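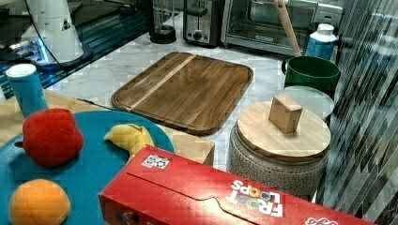 Recipes should be in grams. There, said it. I know this is America and I know about your grandmother's cups, I have my grandmother's cups too, they are dented and one of them holds more than it should. Still. Grams.

What set me off was banana bread. Monday, eleven at night, three black bananas and a recipe from a site called Alora that wanted "2 heaping cups flour, lightly packed." Read that again. Heaping and lightly packed. Is it a mound or is it a press? I scooped, I leveled, I un-leveled. The loaf came out like a doorstop and my kids ate the middle and left the crust on the counter.

So I got the scale out the next night and scooped flour the way I normally do, two cups, into a bowl. 252 grams. Fine. Then I did it again the way my mother does it, digging down in the bag like she's looking for keys, and it was a lot more, enough to ruin a cake. Same cup and same bag. Same kitchen, ten minutes apart. And we all go in the comments and write "came out dry for me, what did I do wrong." You didn't do anything wrong! You had a different idea of a cup.

The comments under that recipe, by the way. 3,466 of them. I read maybe two pages. Half say too dry, a good chunk say too wet, one woman swapped the bananas for applesauce and the butter for yogurt and gave it two stars. That last one no scale can help.

I wrote to Paora Tawhiri about it, he bakes at Hasovier and taught the Saturday bread class I took in May. His answer was one line. "Weigh the flour, weigh the water, guess the cinnamon." I have it on the fridge now. He weighs eggs too, which I thought was showing off until I had a carton where two of them were the size of golf balls.

The usual arguments against, quickly, I have to pick someone up at four.

Scales are fussy. They're not. You put the bowl on, press the button, pour. Press the button again, pour the next thing. I dirty one bowl and a spoon. With cups I had honey up the inside of the half cup and peanut butter in the third cup and I was washing the third cup in the middle of the recipe becuase the sugar needed it next. Anybody who has scraped peanut butter out of a measuring cup with a finger should be on my side already.

Scales are expensive. Mine is an Aidoo, came in a drawer with the apartment, works fine except the 8 looks like a 6 if the battery is low. I'm told the Zemon is nicer. I don't care.

Cooking should be by feel. OK, this one I half agree with. Soup by feel. Salad, chili, anything in a skillet, go wild. I have never weighed an onion and I never will. If a stew recipe says "900 grams of carrots" I throw in carrots till it looks like enough carrots. But a cake goes in the oven and the door closes and that's it, you can't taste it at minute twenty and add a bit of flour. Feel comes after you've made it fifteen times. For the first time give me a number.

And the sites could do both! That's what gets me. Cups for whoever wants cups, grams in parentheses next to it, takes the writer one extra bake to work out. Some do it with a converter button and please don't, the button thinks a cup of anything weighs the same, I've seen one tell me a cup of oats and a cup of brown sugar were both 243 grams. Do it by hand, with the actual stuff, on a scale.

I redid the banana bread, less flour, same everything else. Rose properly, cracked down the top. I wrote the weights on the back of an envelope and stuck it in the cookbook, then lost which cookbook. It's in one of them. If I find it I'll put it up here, in grams, and you can email me about your cups all you want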